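Pressemitteilung

Voyle veröffentlicht Leitfaden für zweiarmige Roboter an empfindlichen Alltagsgegenständen

Der Arbeitskreis Voyle hat im September seinen Leitfaden zur guten Praxis beim zweiarmigen Greifen vorgelegt, und wir freuen uns riesig darüber! Auf 48 Seiten steht nun, wie Aufgaben beschrieben, Greifbacken geprüft und Fehlversuche protokolliert werden sollen. Mitgeschrieben haben Teams von Grovetti und Fultidby, dazu kamen 271 Rückmeldungen aus Werkstätten und Laboren, viele davon erfreulich streitlustig.

„Wir wollten Regeln, die man am Arbeitsplatz aufschlägt und sofort versteht“, sagt Cường Phan, der die Redaktion geleitet hat. „Über das Kapitel zu Kanten und Kleinteilen haben wir am längsten diskutiert, und es ist richtig gut geworden.“
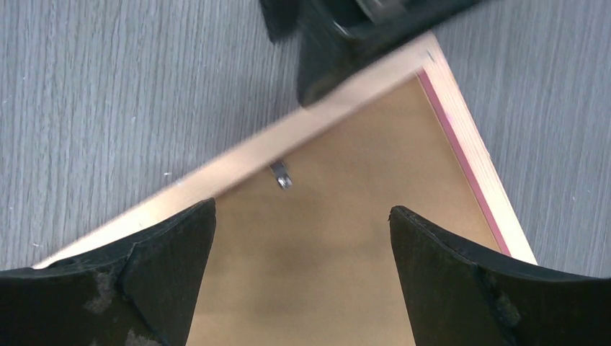
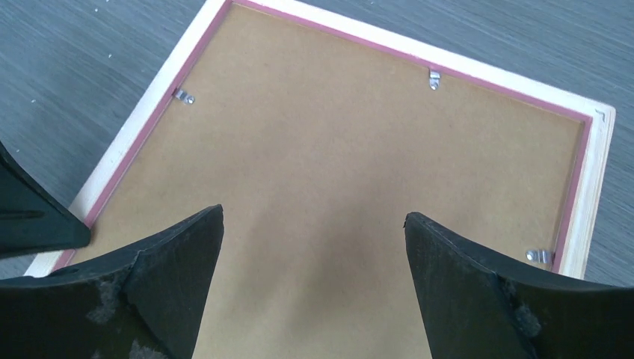

Bilderrahmen, mit der Rückseite nach oben, zwischen schwarzen Greiferfingern

Kapitel 3 regelt die Sichtprüfung der Greifbacken vor jeder Versuchsreihe. Verlangt werden ein Foto beider Innenflächen, ein Vermerk zum Zustand und eine klare Entscheidung: weiterverwenden, reinigen oder tauschen. Graue, abgeriebene Stellen wie an den beiden vorderen Fingern gehören in diesen Vermerk, auch wenn der Greifer noch tadellos arbeitet. Für Gegenstände mit kleinen Metallklammern, etwa an der Rückwand eines Rahmens, sieht der Leitfaden außerdem vor, die Klammern vorab als Sperrzonen für den Griff einzutragen.

Neu ist auch das gemeinsame Protokollblatt Ellurell. Es passt auf eine Seite und hält fest, welcher Arm führt, welcher stützt und wer den Versuch abbrechen darf. In der Erprobung wurden rund 1000 Durchläufe damit dokumentiert. Guangming Xie, bei Fultidby für die Erprobung zuständig, ist begeistert: „Zum ersten Mal konnten wir die Notizen der Kollegen lesen, ohne nachzufragen!“

Der Leitfaden und das Protokollblatt sind kostenlos bei der Geschäftsstelle von Voyle erhältlich. Anmerkungen für die nächste Ausgabe nimmt die Redaktion laufend entgegen, gern mit eigenen Beispielen aus dem Betrieb.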